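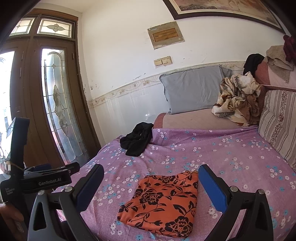

Gripper open over a folded piece, lilac sheet, daylight from the door side.

To: members list, Delosthorpe home services branch
Subject: Re: grippers on laundry visits, what we know so far

Hi all,

Replying to Fengying's message, which is quoted further down for those who joined the list after May. I'll go through her points and then say what the branch is asking for.

First, the numbers. Dratar told us at the meeting that the laundry and bedroom rounds cover 115 households between Delosthorpe and Ultavmont. In the first period they logged 2,719 garments handled with the grippers, and 1,083 of those recordings were rejected and not counted toward anyone's target. The time spent on them was still worked time. Some members had it paid and some didn't, depending on who signed the sheet. We have asked for all of it to be paid.

Second, the work itself. With your hands you smooth a blouse and fold it in one go. With the tool you have two fingers, a pad on each, and your own hand back on the handle where it can't feel the cloth. Members say knits and anything with a trim at the neck are the slowest. You can't use your other hand to flatten a sleeve, because that spoils the recording. A basket that used to take a quarter of an hour now takes most of an hour, and the visit lengths on the roster haven't moved.

Fengying Song wrote:

> I've been on the gripper rounds since they started and want to put down what it's like before the meeting.
>
> The tool isn't heavy when you pick it up but it is by the third house. My wrist is sore at night and I have never had that from folding. I was told to swap hands but I'm slow with the left.
>
> I don't mind learning it. The trainer from Sutanto was decent and showed us how to come down on the cloth and close without dragging it. But she couldn't say what happens to our hours once the machines can do the folding by themselves, and our supervisor couldn't either.
>
> The other thing is the clients. We are in people's bedrooms with their clothes out on the bed. Mine were fine with it when I explained, but it shouldn't be left to me to explain. Some of them thought I was being checked up on.
>
> Could someone ask if we can go back to doing the urgent ones by hand?
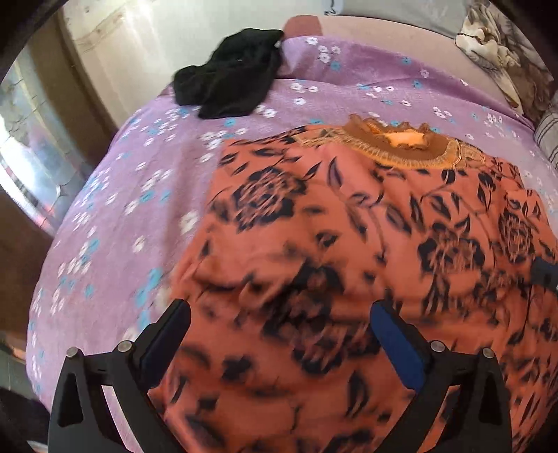 Page last changed: 19/10/2024

On her last question, yes. Dratar has agreed that anything a client needs the same day can be folded by hand and left off the log. Write "hand" beside it on the sheet and don't let anyone tell you it has to be redone.

On wrists, please fill in an incident form even if it's only an ache. We have four forms in so far and I know of more people than that with the same trouble. The branch is asking for a limit of one gripper house per shift until somebody qualified has looked at the handle.

On clients, we want a printed notice from the company, handed over before the first visit, and a plain right to say no. If a client refuses, the worker does the visit the usual way at the usual rate.

On jobs, we have nothing in writing. The company's line is that the recordings are for training and that no laundry hours will be cut this financial year. That leaves next year. We've asked for retraining at full pay and for first pick of any new positions to go to people already on the rounds. They said they'd take it back to head office.

If you've had recording time knocked off your pay, send me the date and the round by email. Don't post client names or addresses to the list, please.

Branch secretary, Delosthorpe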